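Ticket: Hot water runs out after four minutes, upstairs shower only
Product: Barredo under-eaves water heater, 46 gallon
Opened by: Mwajuma Waweru
Status: Closed
Priority: Normal (I selected Urgent. It was changed.)

Mwajuma Waweru
Original request

Hello. I have a Barredo heater in the crawl space under the eaves, put in by the previous owners along with a great many other decisions. The downstairs shower gets hot water for as long as anyone could want. The upstairs shower gets four minutes. I have timed it with a kitchen timer on the edge of the sink. At four minutes it goes lukewarm, and by the time I have the shampoo out of my hair it is the temperature of a lake.

Things I have already done, so that you don't have to ask:

Turned the thermostat up. It is now at the second mark from the top. The kitchen tap became dangerous and the upstairs shower did not change.
Turned the breaker off and on.
Flushed the tank. I got a bucket of gray grit and some satisfaction.
Asked my neighbor, who said "dip tube" and went back inside.

What I would like is a reason and a part number.

Jhun Abella, Barredo Support
Hi Mwajuma, thank you for reaching out, and thank you for all the detail. Have you tried turning the thermostat up?

Mwajuma Waweru
I have. It's the first item on the list.

Jhun Abella, Barredo Support
Thank you for confirming. Please also try switching the heater off at the breaker, waiting, and switching it back on.

Mwajuma Waweru
That would be the second item.

Jhun Abella, Barredo Support
Thanks Mwajuma. I've passed your ticket to our technical team. Please don't reply to this message, as replying moves you to the back of the queue.

Mwajuma Waweru
Understood.

Jhun Abella, Barredo Support
Your reply has been received and your place in the queue has been updated.

Trinidad Saludo, Barredo Technical
Hi, Trinidad here, I've got your ticket now and I have read the list. I've also put you back where you were in the queue, which was at the front.

A broken dip tube is a fair guess and your neighbor should be proud. The tube carries cold water down to the bottom of the tank. When it cracks, the cold comes in at the top and mixes straight into the hot going out. But you'd notice it at every tap in the house. If the downstairs shower runs hot all the way through, the tank is doing its job and the trouble is somewhere between the tank and the upstairs shower head.

Some questions:

1. Is the upstairs shower a single handle, or separate hot and cold?
2. What make is the valve?
3. When the shower goes lukewarm, is the upstairs sink still hot?
4. Did it ever work properly?

Mwajuma Waweru
1. Single handle.
2. It says Gevar on the plate, in the kind of script you see on wedding invitations.
3. I'll have to check. I have never thought to get out of a cold shower in order to run a tap.
4. It was fine until August. We had the bathroom tiled in August. I didn't mention this earlier because I didn't want it to be the tile people. I liked them.

Trinidad Saludo, Barredo Technical
It may well be the tile people, or something that happened while they were there. Please do the sink test when you can. Let the shower run until it goes off, leave it running, then open the hot tap on the sink all the way.

Mwajuma Waweru
Sink test done, in a bathrobe, with a meat thermometer.

Start: shower 106, sink not running
Two minutes: shower 106
Four minutes: shower 90
Sink at that point: 124
Six minutes: shower 81
Sink: still 124, and I have the pink finger to go with it

So there is plenty of hot water up there. The shower just isn't using it.

Trinidad Saludo, Barredo Technical
Excellent, and please turn your thermostat back down to the middle mark before you go near that tap again. 124 is more than you need.

That rules out the heater. Your Gevar valve will have a cartridge inside with a pressure balancing spool, a small piston that slides back and forth to keep the mix steady when somebody flushes. If grit gets in there it sticks. Tile work means thinset dust and grout, and usually somebody shuts the water off and turns it back on, which shakes everything loose in the pipes. As it warms up, the spool creeps over to the cold side and stays put. I can't prove that from here but it fits your numbers.

Strictly speaking this isn't our product, so I should close the ticket and send you to Gevar. I'll leave it open until you've heard from them.

Mwajuma Waweru
I called Gevar. I was on hold for 42 minutes. The hold music has a part in it that sounds exactly like someone picking up. The man I eventually got said that valve was sold under the Plimano name for a while and I should call Plimano. Plimano's number is answered by Fuketti, who make faucets and also, from what I could gather, garden gates. Fuketti asked if I had tried turning up the thermostat.

Trinidad Saludo, Barredo Technical
I'm sorry. Take the cartridge out and look at it. It's a half hour job and you clearly own a thermometer and a temper.

Shut off the water to the house. Open a downstairs tap to drain the line. Cover the shower drain with a rag, because the screw you're about to undo wants very badly to live in it. Handle off, then the trim sleeve, then a brass U-shaped clip that pulls straight up. Note which way the cartridge faces before you pull it. Twist a little each way first, then pull straight out. Lay the bits out on a table in the order they came off so you can go backwards afterward.
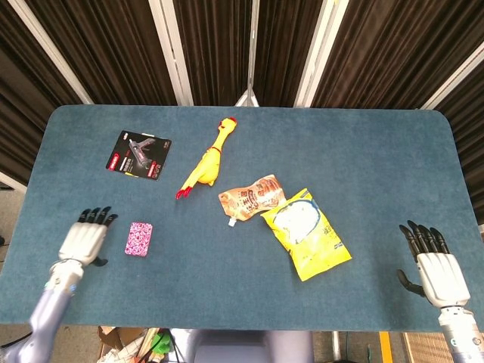
Once it's out, shake it next to your ear. A good spool rattles. If it doesn't, soak the cartridge in white vinegar overnight, rinse it, and shake it again. While it's out, hold a cup over the opening and have someone crack the main open for a second to flush the grit from the valve body. Eyes shut, or goggles. Silicone grease on the rubber rings going back in, never petroleum jelly, whatever your neighbor says.

Mwajuma Waweru
My neighbor did say petroleum jelly.

The cartridge is out. It took rather longer than half an hour, most of it spent on the clip. No rattle. I shook it for some time, in case it was shy. There is a pale crust in the inlet on the hot side that is the exact color of my new grout. I am no longer able to defend the tile people.

Vinegar now. There will be no showers in this house until morning, and my brother-in-law Cameron Henare, who is staying with us, has been told.

Mwajuma Waweru
Morning. It rattles, faintly, like one grain of rice. Flushed the valve body with Cameron on the main. "For a second" means different things to different people and I have mopped the ceiling.

Back together. First try I had it in upside down, so hot was cold and cold was hot. Second try is right. Twelve minutes of shower at 105 and I only stopped because I was bored.

Trinidad Saludo, Barredo Technical
That's great news. One grain of rice is a bit quiet, so I'd keep a spare on hand. Since nobody at Gevar or its relations gave you a number, try a plumbing supply counter and bring the old one with you. Those people can match a cartridge by smell.

Mwajuma Waweru
Went to the supply counter. Arnel Belmonte, behind the desk, looked at it for as long as it takes to say "Plimano" and put one in a paper bag. I have asked whether he would consider running all four companies.

You can close this. Thank you, Trinidad.

Jhun Abella, Barredo Support
Hi Mwajuma, your ticket has been closed. Resolution recorded as: customer adjusted thermostat.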